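The Quiet Return of the Shared Lunch

By Jarrah Partington
2019-04-24

When I started my first job in this country, I ate lunch alone in front of a computer for almost a year. No one was unfriendly. It was simply how things were done. At twelve or one o'clock people went out, came back with a paper bag, and the typing continued with one hand.

Where I grew up, lunch was cooked in a pot and the pot was put on a table. If you were late, you got the bottom of the pot, and in my family the bottom was the part we fought for. So I was curious when I heard that Brallard, a small printing firm near the canal, had started to cook at work again.

The idea belongs to Gediminas Uibo, who keeps the accounts there. He did not ask for a kitchen. He asked for a second ring on the cooker and a longer table. "The first week we were five people and one soup," he told me. "It was not a good soup. I had put the barley in too early."

Today 14 people eat together, and each of them cooks when the turn comes. The rules are written on a card beside the door. The cook does not wash up. The cook does not apologise for the food. Telephones stay in the coat pocket — this one is broken every day, Gediminas admits, mostly by himself.

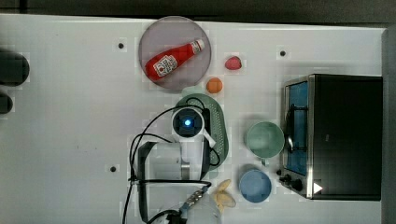
I visited three times and ate lentils with sausage, a fish pie, and a cold beetroot soup which I liked very much and which two of the younger printers did not like at all. They filled themselves with bread and were not ashamed. The talk was about a neighbour's fence, then about a paper delivery that had gone to the wrong street, then about the fence again. In 40 minutes I did not hear one word which could be called important, and I was sorry when the chairs were pushed back.

Money is the part that everybody asks about. At Brallard each person pays 3 pounds for a meal into a tin, and the cook takes from it what the shopping cost. In August, when many are on holiday, the tin becomes too light and they eat a lot of eggs. Last summer there was a short quarrel about an expensive cheese. It was settled, but the cheese is still mentioned.

Not every workplace can do this. At Plomar, a call centre on the other side of town, 70 people take their breaks at different times, and an attempt to cook together ended after one month. The manager showed me the large pan they had bought for it. Now it stands under a plant that drinks too much. But a few of the night workers still bring one dish each and put everything in the middle, and they told me they will not stop — even the one who brings only crisps.

I asked Gediminas if people work better after such a lunch. He looked at me as if I had asked whether people sleep better after a wedding. He does not measure it. He was more interested in whether I would take home the rest of the beetroot soup, as the pot was needed for the next day. I took it, in a jar with a lid which did not close properly, and carried it on the bus with both hands.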